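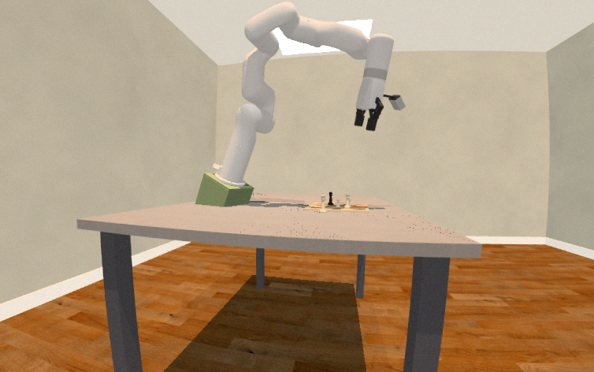
Is a whole-house water softener worth it, or am I being sold something?

Posted by Celeste Cordeiro, 7/25/20

We moved to Lostcombe in February and the water is hard. White crust on the faucets, spots on every glass, the kettle looks like the inside of a cave. A salesman from Achterberg came out, put some drops in a glass of our tap water, shook it, and told me my water heater would be dead in a couple of years if I didn't act. Then he quoted me $2000 for a softener and said the price was only good until the end of the week.

The city report puts our hardness at 277 parts per million. I don't doubt it's hard. What I doubt is everything he said after that. He also claimed we'd use half the soap and that my husband's dry skin would clear up. Does any of that hold up? And what about the salt-free kind, like the Proltimus my neighbor has? She loves it but she also loves her magnetic bracelet, so I'm not sure what that tells me.

Two adults, one bathroom, city water, gas water heater that came with the house.

Posted by pipewrench_dale

The "good until Friday" price is always good on Monday too. Call and ask.

277 divided by 17.1 is a bit over 16 grains per gallon, and that is hard water by anybody's chart. So he isn't lying about the problem. The glass with the drops is a show, though. It tells you what the city report already told you for free.

Going one at a time:

Water heater. Scale does build up in the bottom of a tank and makes it less efficient. Dead in a couple of years is a stretch. How old is it now? Check the label on the side. If it's already near the end, a softener won't bring it back.

Soap. You'll use less, that part is real. Half, I wouldn't bank on. At my place it was the laundry where I noticed it, and I had to cut the detergent way down or it never rinsed out.

Skin. I wouldn't buy one for that. Some people swear by it, but the studies I've read on eczema didn't find much.
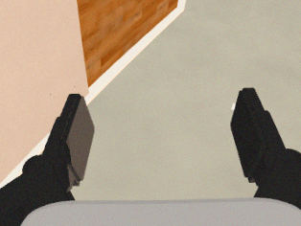 Salt-free units don't soften anything. They don't take the calcium out, so a hardness test reads the same before and after. Some of them may cut down on how hard the scale sticks – may – but ask the seller for a test done by somebody other than the seller and see how long the phone goes quiet.

For two people and one bathroom you don't need a big one. Look for a metered model, meaning it regenerates by gallons used and not by a timer. Get a quote from a regular plumber and buy the unit yourself. Also find out where the drain line would go before you pay anyone. That's where the surprise charges come from.

Posted by Nustmont Mike

we have had one 19 years and never a problem, just add salt. Worth every penny. dont listen to people who say the water feels slimy you get used to it

Posted by tess_on_tap

I'd hold off a while. Citric acid for the kettle, vinegar on the faucets, and flush the water heater (look up how for your model, gas ones need to be turned down first). I spent $96 on a test kit, a hose and cleaning stuff and decided I could live with the rest.

If you do get one, leave the kitchen cold tap and the outside spigots unsoftened. The plants don't want the sodium, and anybody on a low-salt diet should ask their doctor about drinking it. Did he offer to rent you one? Read the cancellation part before signing – mine ran to a full page.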